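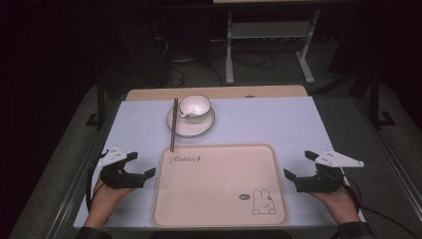
By Akosua Tetteh
Last updated: Sunday, 4:15 p.m.

Print this story | E-mail this story

Custen school officials say their new lunch plan will cut wasted food by a third and save money while doing it. They have not said how they will know.

The plan, due to start in January at 3 elementary schools, drops the standard lunch line. Children will instead pick up a tray and choose from a counter run by Sultana, the catering firm that has held the district contract since the spring. The idea is that kids throw away less when they choose their own food. That may be true. Parents who have watched a second-grader choose his own food may have doubts.

The district's case rests on a trial at Primitz Elementary, where 132 students used the counter for two weeks. A four-page summary handed out at last week's board meeting says waste "fell sharply." It gives no weights. Asked for them, business manager Justinas Koppel said the kitchen staff had judged the bins by eye.

"They see those bins every day," Koppel said. "I trust them on it."

The bins were not judged by anyone before the trial began, he said when asked a second time.

Then there is the cost. Sultana would be paid an extra $200 a week for each school to staff the counters. Koppel said the savings on food would more than cover that, but the summary has no figure for savings either. Board member Laimutė Jaunzems pointed this out at the meeting and was told a fuller report would follow. She voted no. The plan passed anyway.

"I'd like it to work," Jaunzems said afterward. "I'd also like to see one number."

Custen has been here before. The district's salad bars opened with the same kind of talk and closed two years later - the report on those never did come out.

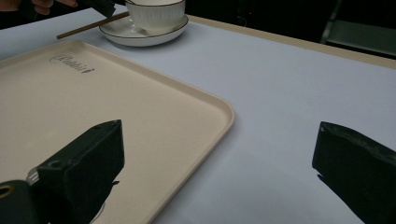
A cream-colored tray on a white tabletop.

Njål Eide, who has two children at Primitz, said his daughter liked the counter and ate bread and fruit for most of the two weeks. His son said the line was slow and that he once had six minutes left to eat. The summary does not mention wait times.

A petition asking the board to hold off until the fall has 738 names, according to Gunārs Dambrauskienė, the parent who started it. Koppel said he had not read it. Sultana did not return two calls.

The board is not expected to take the matter up again before the counters open. Koppel said the bins would be weighed this time, though the scales have yet to be ordered.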